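The Robot That Cleans Up After Lunch, Eventually

A company called Juven would like to rent you a pair of arms. They want nothing from you in return except a monthly fee, a clear table and a certain patience about the word "tidy."

The service is called Primlow, and it has been on offer since December to offices, schools and the kind of shared workspace where the mugs are communal and the blame is too. For $199 a week you get two robot arms with grippers, a head camera, a bin, and a remote crew who train the thing on your particular mess. The brochure says it "returns surfaces to readiness." I have been trying to get my own kitchen counter to readiness for most of my adult life, so I asked for a morning with it.

Juven does its demos on the ground floor of a former carpet showroom. The carpet is gone, which is a shame, as I have a lot of questions about how a robot would deal with carpet.

The sales pitch lasts nine minutes and is delivered by video. It opens with a montage of terrible desks. There is a slow pan over a conference table after what must have been a very emotional budget meeting. Then the arms come in, the music lifts, and the table is clear. The video does not show a clock. I asked about the clock.

A full table takes 34 minutes, they told me. A full table, in Primlow terms, is 30 pieces of light trash, none of it liquid, none of it sharp and none of it somebody's. That last condition does a lot of work. The system has no idea whether the thing in front of it is garbage or the only copy of your expense report, so during setup you are asked to teach the household rules. You photograph the things it may throw out. You photograph the things it may not. My advice is to be generous with the second pile.

Paper is the specialty. Crumpled paper was the first thing the company taught it, and you can see the appeal. It weighs nothing, it doesn't break, and you can make more of it whenever you like. It is also, I learned, a miserable thing for a machine to pick up. Every wad is a different shape. Pinch it by a loose corner and it unfolds. Nudge it and it rolls, and the arm has to start its thinking over from the beginning.
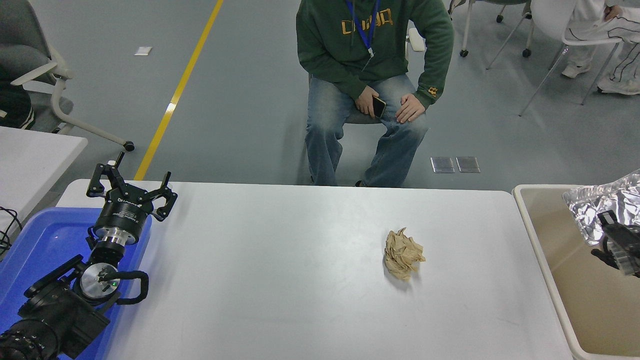

What gets you is the pause. Before each grab the arm hangs back for a moment, the way a person does over the last slice of pizza, and you find yourself leaning forward to help. Don't help. The customer agreement has a paragraph about helping. If your hand comes into the work area the whole system stops, and somebody has to walk over and press the restart button, and then you have all spent more time on one piece of paper than its author did.

When the gripper does commit, it's oddly satisfying. The fingers close, the wad gives a little, and off it goes toward the bin. I clapped at the first one. By the sixth I was checking my email, and I think that is the highest compliment you can pay a household machine. I have never once clapped for my dishwasher.

The misses are less charming. On one run it closed on air next to the paper, carried the air across to the bin and let it go with great care. It then went back for the paper. Juven says the error rate falls as the remote crew sees more of your trash, and I believe them, although it is a strange thing to be told about your trash.

Foil is harder. It's shiny, it throws light back at the camera, and it snags. Foil support is listed as "in preview," a phrase I plan to use about my own cooking. Soda cans are fine if they're upright. Napkins are fine if they're dry. Banana peels are under discussion.

Now, the competition. Rostami sells a one-armed rig that does the same job for less money, provided everything you throw away is the size of a tennis ball. It's a handsome machine and it comes in a color they call oat. I spent a short time with one last year and remember it mainly for the noise, a sort of disappointed hum. Gondus goes the other way. Its service is meant for cafeterias, needs its own power supply installed, and will not give you a price until you have been on two phone calls. Next to those, Primlow looks almost sensible. You can get it going in a day, it plugs into a regular outlet, and if you hate it you can send it back at the end of any week.

Setup deserves a mention, as it's where most of the grumbling will come from. The table has to be plain and light in color, and it can't wobble. The bin has to stay exactly where the installer puts it. Anyone who has shared an office knows how long a bin stays where it was put. If yours migrates by so much as a hand's width, the system sends a message to the account holder's phone, and it keeps sending it. The messages are polite. By the third they have a tone.

So who is this for? I kept turning that over on the way home. A person can clear the same table in under a minute, in one sweep of the forearm, while complaining. The company's answer is that the person has to be there, and has to be willing, and in most workplaces those two conditions don't meet until the end of the day. Primlow will start whenever the room is quiet and keep going until it's done. At two in the morning, 34 minutes is nothing.

I'd also say that the price buys you something the brochure leaves out. People behave differently around it. I noticed that I carried my own coffee cup to the sink before I left, having watched a machine work that hard on a piece of paper. It seemed rude not to.

Would I pay $199 a week? For my kitchen, no. My counter is neither plain nor light in color, and most of what's on it is somebody's. For an office with a long table and a history of passive-aggressive notes, I'd take a week and see. Ask for the head camera to be mounted high, say no to the extended bin plan, and keep your expense report in a drawer.

Primlow is available by the week from Juven. Foil support remains in preview.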